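Notebook, Minport missing persons index
7th October

Back on the Cundow boxes after what feels like ages. When I left off in September I'd got to the end of the letter F, and I'd written myself a note that just says "check the brothers!!" with no page number, so thank you, past me. Took most of an hour to work out which brothers. It's the Dal Bello cards, and I'll get to those in a minute.

First, where things stand. There are 800 cards in the Cundow set and I've now typed up about 200, which sounds feeble, but the early ones are the worst by far (carbon copies, pencil over ink, two different people's abbreviations). Fernanda thinks it'll speed up after H, when the typewriter comes in. I've had a peek and she's right, the later ones are lovely.

Abbreviations, while I remember. "LSW" is last seen wearing, fine. "LSA" is last seen at, also fine, except on the older cards where it seems to mean last seen alive. Have gone back over everything from A to D and put a query on any card where it could be either. Please, everyone, don't expand it when you type. Put exactly what's on the card and let the notes column do the arguing.

Now the Dal Bello cards. One card for a man who left a boarding house in Cundow, aged 31, dark hair, a joiner. Second card for a man who left a different boarding house, aged 34, also dark hair, also a joiner, and the initial is the same. Settimio had them down as brothers when he did his first pass. I don't think so any more! The second card has a scar on the left thumb, and when I held the first one at an angle under the lamp there's a rubbed-out line at the bottom that reads "scar l. thu" and then a smudge. I think it's one man reported missing by two landladies, three years apart. Viola had a look and got as far as "scar" and wouldn't commit to the rest, so it goes in as a possible match and no more than that. We need the boarding house registers before anybody writes to the family.

Reminder to self that there IS a family. Cengiz had a letter from a great-niece asking whether we hold anything, and it would be awful to send her two missing men and then take one back. Holding reply until the registers have been looked at. Cengiz is drafting something kind and vague in the meantime.

Tried the Dromero search on the typed cards. It's quick, I'll give it that, but it's useless with spellings. It found "Fabri" when I typed "Fabri" and nothing else on earth. I've added a column called sounds_like, which I'm filling in by hand like a medieval monk. If anyone knows a better way, speak up, I'm not attached to it.

Photographs: Solveig has been rehousing the prints that were paperclipped to the cards. Rust marks on nearly all of them. She's writing the card number on the sleeve in pencil, never on the back of the print, and keeping the old clips in an envelope (I asked why, she said "just in case", and I do the same with buttons so I can't talk). One print had slipped behind the wrong card, a woman in a hat filed with a boy of nine. It's in the tray marked STRAYS until we find her card.
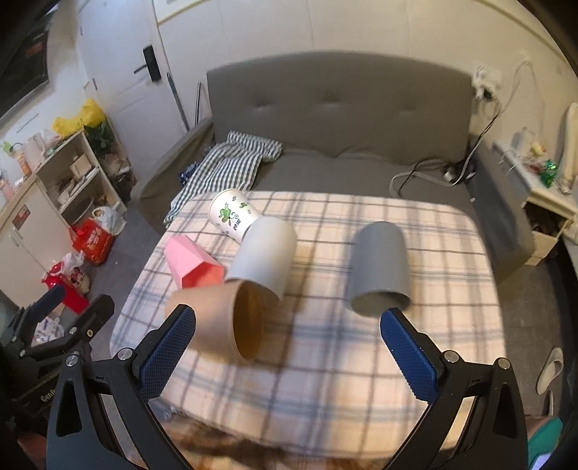
Cups on the plaid cloth.

Found cards, meaning people who turned up again: so far these have a red line through the name and a date, and that's your lot. No word of where or how. One exception in box 2, where somebody has written "home, quite well, wishes to be left alone" in beautiful handwriting. I've asked Viola how we mark that sort of thing on the public list and she says names come off altogether and the card stays closed. Agreed, and done for that one.

To do next:
Ask about the boarding house registers, both streets.
Finish G.
Query list for LSA over to Settimio.
More sleeves, the small size.
Find the hat lady's card.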